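Casalitz feeder load set - README

Quick notes so people can start using the data. Will tidy up later. Written by Amancay Painemal, corrections welcome.

What it is

Load and generation readings from a small mixed grid at Casalitz: solar, one small hydro unit, one diesel set for backup, a battery bank. Meant for work on short-term load forecasting and on when to start the diesel. Not meant for billing studies, the meters are not good enough for that.

1586 files, one per feeder per day. Plain CSV, comma separated, header on the first line. No compression.

Folders

raw - straight off the meters, nothing touched
clean - gaps marked, clock fixed, duplicate rows dropped
events - outages and switching, typed up by hand from the log book
scripts - what made clean from raw

Use clean unless you have a good reason. If you find something odd in clean, check raw before writing to me, half the time it is a clock problem.

Columns

time - local time, start of the interval
feeder - short name, see feeders.txt
p_kw - active power, positive means into the feeder
q_kvar - reactive power, same sign rule
v_ln - phase to neutral voltage, average of the three phases
soc - battery state of charge in percent, blank for feeders without a battery
src - which source was carrying the bus: pv, hydro, diesel, batt, mix
flag - 0 fine, 1 filled, 2 suspect, 3 missing

Interval is 30 seconds. Rows flagged 3 have blank values, not zeros. Please don't turn them into zeros, we did that once and the forecast learned that the village goes to sleep at random.

Running the scripts

Python 3, pandas, nothing else. From the top folder run scripts/make_clean.py and give it the raw folder and an output folder. Takes a while on a laptop. Output should match clean exactly, if it doesn't then tell me which pandas version you have.

The baseline model (Mesum) is in a separate repo. It reads clean directly. Godel is the dispatch part, also separate, and needs the events folder as well.
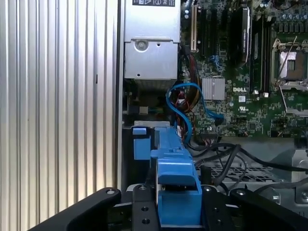
Inside the Dell chassis, blue plastic rail and latch block.

Known problems

- Hydro meter reads low when flow is low. Not corrected. We have no second meter to compare against.
- Battery soc jumps after a full charge. The controller resets its own estimate, so treat the jump as a reset and not as energy.
- Feeder Yazdani has nearly 200 files with mostly flag 3. Comms fault, took ages to find. Left in for completeness, skip them for training.
- src says mix for a few rows either side of each diesel start. Depends on which breaker reported first.
- Voltage on the workshop feeder is noisy whenever the welder is on. That is real, leave it.
- Event times come from a wall clock. Can be off by a minute or 2. Line them up with the step in p_kw if you need better.

Splits

No official split. If you want to compare with Mesum, use the list in split.txt. It holds out whole weeks so that the test days don't sit right next to training days. A random split by row will give you lovely numbers that mean nothing.

Privacy

No household readings. Feeder totals only, and the two feeders with very few customers were added together before anything was saved. Names in the log book were taken out of events. If you spot one we missed please say so and I will remove it the same day.

Licence and credit

Free for research and teaching. Ask first for anything commercial. Credit as "Casalitz feeder load set" plus the version in VERSION.txt, since files do get fixed and the results move a bit when they do.

To do

weather columns for the PV feeder
proper units file
recieve and check the July log book pages, then add to events
rename q_kvar on the old files, some still say q_var - same values, just the wrong header

Questions: open an issue. I go through them on Monday.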